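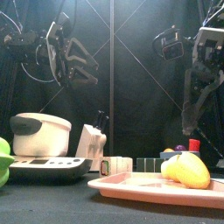 Toy rice cooker and knife block, play kitchen range

About Walwood

Walwood sells play kitchen pieces to preschools, daycare rooms and the occasional stubborn grandparent. We have 226 items on the current list. We would be happier with fewer, and every February we go through the whole list and try to talk ourselves out of some of them.

You have probably read a lot of toy company pages. Most of them promise that a plastic saucepan will build your child's confidence, vocabulary and future career. We don't know that. We have watched a lot of children play with pretend kitchens, and what we can report is that they cook things, serve them to adults who have to pretend to eat, and argue over who gets the good pot. If that does something wonderful for the brain, fine. We aren't going to print it on a box.

How we started

Ona Navickas ran a preschool room and got tired of replacing things. Handles came off. Stickers peeled by the second week. Play food arrived in colors no vegetable has ever been. She kept a notebook of what broke and when, and she showed it to Morena Sanna, who was buying for a toy store at the time and had been told by every sales rep she met that their line was "classroom tough." The notebook said otherwise. They opened Walwood with 20 items, most of them dishes.

Ona still keeps the notebook. It is the closest thing we have to a company philosophy.

What we look for

A toy rice cooker should look like a rice cooker. Many of the children we sell to see a real one on the counter at home, and for years the standard play kitchen gave them a stove, a kettle and a slice of pizza. Buttons are worth having on the front because children will press them whether or not they do anything. We are less sure about sounds. Teachers have opinions on sounds.

We argued about the knife block for most of a winter. Morena thought parents would hate it. Ona's view was that kids see knives in a kitchen every day and a play kitchen that leaves them out is a bit of a fib. It stayed in. Some parents do hate it, and they write to us, and we offer them a set without it.

Trays are the dullest thing we sell and the one that gets reordered most. A raised rim helps. Without one, lunch ends up on the rug between the stove and the customer.

Play food is where we are hardest to please. We turn down a lot of samples from suppliers, usually over seams, paint or a smell when the bag is opened. Green things are used for everything, by the way. One bright green piece will be a pepper in the morning and soup by pickup time, so we don't fuss as much as we used to over whether it matches the real vegetable.

What we don't do

We don't put "educational" on a label. We don't sell sets with 3 good pieces and a pile of filler. We don't give age ranges wider than we believe, even when a wider one would sell better. We don't claim anything is unbreakable, having met four-year-olds.

We also don't hand out awards to ourselves. There are plenty of toy seals you can get by paying an entry fee, and we get emails about them every week.

Other names you may see

Gotusier is our line for smaller rooms and home use. Same standards, shorter list, less storage needed. De Graaf handles our warehouse and shipping, so that is the name on your tracking email. It isn't a scam, although we understand why people ask.

Orders and complaints

Last year we shipped 2,404 orders. If one of them was yours and something cracked, send us a photo and tell us how it happened. We would like the true version. "He stood on it" is useful to us, and it goes in the notebook.

Schools can pay by purchase order. Spare pieces are sold one at a time, including lids.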